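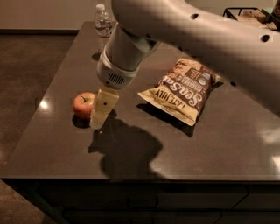

An apple, tortilla chips and a bottle of water

How to Pack Snacks and Water for a Day Hike

Most people either carry far too much food on a day hike or run out before the last hour. The steps below are for a walk of five to seven hours in mild weather. I use them on the Rorkance loop, which is 11 miles with 1176 feet of climbing.

Step 1. Work out your water

Plan on half a liter per hour of walking, and more if it is hot. Check the map for places to refill. On Rorkance there is one tap, at the Hollo trailhead, and it is shut off from December until the spring thaw. If you can't be sure of a tap, carry the full amount from home.
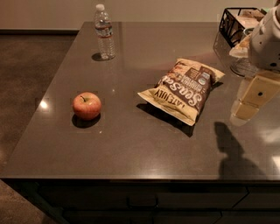
Bottled water, mostly full

Store-bought bottles are fine for this. They weigh very little and slide into a side pocket. Two small ones balance a pack better than one big one. Tighten the caps, then turn each bottle upside down over the sink for a few seconds before you pack it.

Step 2. Pick food you will want to eat

Go for a mix of salty and sweet. Chips, pretzels and salted nuts go down well when you have been sweating. Apples travel better than bananas or pears and don't need a container. Leave chocolate at home in summer.

Eat something small every hour or so. Waiting until you are hungry usually means you sit down for a long lunch and then feel heavy on the next climb.

Step 3. Load the pack

Put water low and close to your back. Fruit goes in the middle with a spare layer wrapped around it. Chips go in last, right at the top – let a little air out of the bag first if you are heading up high.

My pack is an old Cosix day pack that weighs 649 grams empty. It has 23 liters of room, plenty for food, water, a rain jacket and a first aid kit.

Step 4. Bring a trash bag

One zip bag per person is enough. Apple cores go in it too. They take a long time to break down and they draw animals to the trail.

When you get home, empty the pack completely and leave it open overnight. Crumbs in the bottom seam will bring ants.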